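March, late evening

I came home from Cunbridge with wet shoes and two bags of tins, and I have been thinking about tins ever since. My grandmother kept hers under the bed. I keep mine in the narrow cupboard beside the cooker, which I finally emptied this morning before breakfast. It took me until 10, and I found a jar of mustard which I believe moved with me from the flat in Sudmont.

The job for the afternoon was the same thing, only larger and not mine. At Whitlock we must decide how the tins will stand on the shelf by the entrance, and I had promised to have an opinion.

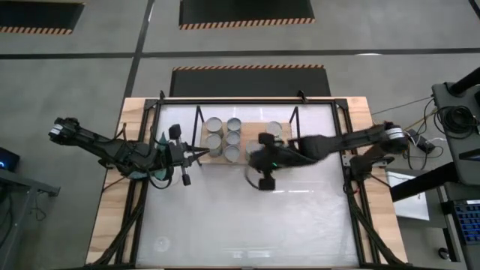

My opinion is that tins should be arranged by size before anything else. At home I tried it by colour once, and it was pretty for one evening, and then I could not find the chickpeas. When the sizes are mixed, the small ones hide and the big ones take all the light. I liked the plain silver cans together on the wooden board, with the slightly smaller ones in the middle column, so the eye understands at once that they belong together. Without paper on them, tins are quite handsome. I did not expect to think so. But of course one cannot have a cupboard like that, or every supper would be a surprise.

We drank tea standing up and spoke a little about Morari, where the old shop has closed. I remember their shelves very well. All the fish was on the left, then the beans, then the fruit up high where only my father could reach. There was a ladder too, but it was not for customers.

I wrote on my list for the cupboard:

1. Fruit together, with the names to the front. Peaches and cherries are for Sundays and should not be behind the soup. I would like a plant close by, with broad leaves, because I noticed how well a green label looks next to real green.

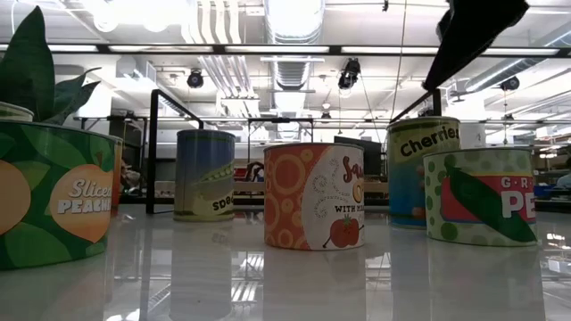
2. Vegetables on the lower shelf. The peas I use most, so they can stand nearest to the door.

3. Sauces. I have too many, and two of them are the same one, bought in the same week. I must look before I go shopping.

4. The mustard – throw away.

My back is a little sore from the bending. Tomorrow I will wipe the shelves with vinegar and put everything in, and I must not forget to buy paper for the lining. Rain again on the window. I have left the last of the tins on the kitchen floor and hope I do not walk into them in the dark.

Back to top | Contact | © 2 Tins and a Teapot, all rights reserved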